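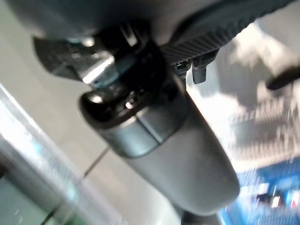
My two female rats live in a Gronden cage with 896 square inches of floor, and I want to connect it to a second, smaller cage by one rigid tube. The tube will be 18 inches long. I have read many old threads on this forum, but they are mostly for hamsters and mice, and a rat of 300 grams is a different load. My question is about the joint. I do not want the tube to be simply pushed into the hole of the cage wall. I prefer a short collar which is fixed on the cage, and then the long body of the tube meets it in one seam that goes all around, similar to the seam near the upper end of the gray cylinder in my picture, where the collar is also darker and I could see at once where the two parts meet. Has anyone done this with rats? Do they chew the edge of the seam?

The second question is the angle. The small cage would stand lower than the big one, so the tube must go down diagonally. I do not know how steep is still comfortable for them. One of the girls is older and a bit slow in the back legs.

Thank you for your patience with my English.
Kianoush Vahidi
Member, posted Apr 11, 2024

Re: Joint for a tube between two rat cages
Posted by cosmin_e

Welcome Kianoush. Your English is fine.

I had the Sterkance tube set for three years with four males. The joint is a twist lock, also with a collar on the cage side. They chewed it, but only from inside and only where there was a small step between the two parts. Rats find any step with the teeth. If the inner wall is flush, they leave it alone. So look at the joint with a finger, before you look with the eyes. Push your finger in and go around the circle. When the nail catches, the tooth will catch also.

For the angle I can't give you a number. Mine was almost flat.

Cosmin Enache

Re: Joint for a tube between two rat cages
Posted by nesma.b

I will be the one who disagrees. I don't think an older rat with weak back legs should have a sloping tube at all. In a tube she cannot turn around easily, and if her feet slide she slides the whole way. A wide ramp with fleece on it does the same work, and you can lift her off when she gets stuck. My Praline had the same problem with her legs from last September, and she stopped using everything that was smooth. She did not look afraid, she just did not go.

What is the inside diameter? You did not write it.

Re: Joint for a tube between two rat cages
Posted by Kianoush Vahidi

You are right, I forgot. Four inches inside. They can turn in it, I tried with a piece of drain pipe on the floor, and both of them turned with no trouble. The older one took longer.

A ramp is not so simple in my room. Between the cages there is a radiator pipe, and I do not want an open ramp where they can step off. But I could make the difference in height smaller. The small cage can go on a box.

Re: Joint for a tube between two rat cages
Posted by GholamrezaM

Please do not use drain pipe for the final version without checking the smell. Some of it has a strong smell for weeks. Leave it on the balcony and wash it with warm water and a little vinegar, several times.

About the slope: I put a strip of cork on the bottom, glued with flour paste. They ate some of the cork and some of the paste and nothing bad happened, and I make a new strip when the old one is ugly. It gives very good grip. My old male went up and down until the last month of his life.

Also support the tube in the middle! Everybody thinks about the ends. One rat stops in the middle to wash her face, then the other one arrives, and now you have both of them hanging on your joint. I use a loop of webbing from the shelf above.

Gholamreza Mahmoudi

Re: Joint for a tube between two rat cages
Posted by nesma.b

Gholamreza, with respect, cork and paste in a closed tube is a place where urine stays. Rats mark when they walk. I would not like to smell that tube in July. Fleece can at least go in the washing machine.

Re: Joint for a tube between two rat cages
Posted by GholamrezaM

It does not smell if you change it. I change it every second Sunday. Fleece inside a tube moves and makes a roll at the bottom, I tried it before the cork. You would have to fix it with something, and then they eat the fixing.

Re: Joint for a tube between two rat cages
Posted by cosmin_e

Both of you have a point, but a few holes drilled on the underside solve the urine. Small ones, and clean the edges well with sandpaper. Put a tray under.

Kianoush, one more thing about the collar. On the Gronden the bars are quite thin and they bend when you clamp something heavy. I would put a plate on each side of the bars and screw the plates together, with the bars in between. The screws go with the heads inside and the nuts outside. If you do the opposite, the end of the screw is inside the cage at the height of an eye.

Re: Joint for a tube between two rat cages
Posted by mano_k

Hello, I read the thread with interest because I keep degus and they destroy everything made of plastic. For them I use a tube of steel mesh, and a metal collar from the Naseri hardware shop in my town. It is noisy at night but it has no marks after two years. Maybe for rats it is too much, and I have also read that mesh is not good for their feet, so I only mention it.

Where does one buy the plates that Cosmin describes? On Fiketti I find only the complete kits.

Manouchehr Khosravi

Re: Joint for a tube between two rat cages
Posted by cosmin_e

I cut them from an old kitchen cutting board. The thin flexible type is no good, take a thick one. A hole saw makes the big opening, go slowly or it melts and the edge becomes rough.

Re: Joint for a tube between two rat cages
Posted by Kianoush Vahidi

Thank you all. I will write what I have decided, and please correct me if something is wrong.

The small cage goes on a box, so the tube is nearly flat. The collar will be screwed with two plates as Cosmin says, nuts outside. I will make a sling in the middle. For the floor I am still not sure – I think I will first try with nothing, and watch the older one for some evenings with the tube open only when I am at home. If she slides, I will try cork for one week and then decide about the smell myself.

Nesma, if she does not want to use it, I will not push her. Her food and her favorite hammock stay in the big cage in any case.

Re: Joint for a tube between two rat cages
Posted by nesma.b

That sounds reasonable to me. Put a water bottle in both cages, please, even if she has the tube. And I still say ramp :)

Re: Joint for a tube between two rat cages
Posted by GholamrezaM

When you glue the cork, let the paste dry one full night before you let them in. Mine took the whole strip to the nest the first time.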